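Open Day at the Haslam Building, Morness
Saturday, June 17, 2023

Photos and notes from the public open day at Sarnent's robotics lab. Click any picture for the larger version. Prints on request, though I can't imagine who would want one.

Sarnent opens the Haslam building to the public once a year, and once a year the public turns up early and stands in the parking lot looking at a locked door. I was fourth in line. The leaflet promised "the future of work, hands on," plus light refreshments, and I'll say right away that the refreshments were light.

We went through in groups, each with a sticker in a different color. Mine was orange, and it has since been through the wash on the inside of a jacket. The orange group began with a talk in the lobby, went on to a glass case of retired robot parts (very popular with the under-tens, who wanted to know which ones had exploded), and then climbed 73 stairs to the demonstration floor. The elevator was out of order. A building full of people who can make a motor do anything, and we all walked up.

The first stop was the Wisden room, named after the project and not after a donor, as a man behind me had been telling his wife. Wisden is about teaching robots to handle small things by having people do it first, a great many times. The plan is 2,000 recorded runs by October. I asked what happens after that and was told "more runs," in the voice of somebody who has already ordered the coffee. 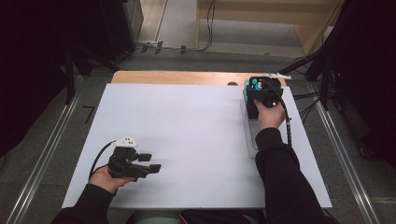 Wisden room, hand-held grippers over the white board. The right one has hold of something teal and black, just behind a clear box, and the left one is open and waiting its turn.

I stayed there longer than my sticker allowed. It is oddly good to watch, a bit like seeing somebody eat peas with salad tongs, only with better posture. The white markers on top of the grippers are for tracking, and a woman in our group asked if you could get them in other colors. She was told you could not. A boy asked whether the robot would get paid when it took over. He was told that was a very good question, and then it was time for the orange group to move along.

After that came the walking machine, which walked. It did so for 2 minutes behind a rope, turned around with great care, and walked back to a round of applause that I have never once received for the same thing. No photo, I'm afraid. A tall gentleman in a sun hat was in front of me for both directions.

Last was the "Try It Yourself" table in the canteen, where visitors could stack foam blocks with a gripper on a stick against the clock. You got 60 seconds. The best score on the whiteboard when I arrived belonged to a seven-year-old, and it still belonged to her when I left, in spite of a determined effort by several adults - me included - and one protest about the batteries.

Getting there: the number 2 bus from Morness station stops right outside the gate. Parking is free but fills up early. Entry is free too, though you do need to book ahead, and they do check. Wear shoes you can climb stairs in.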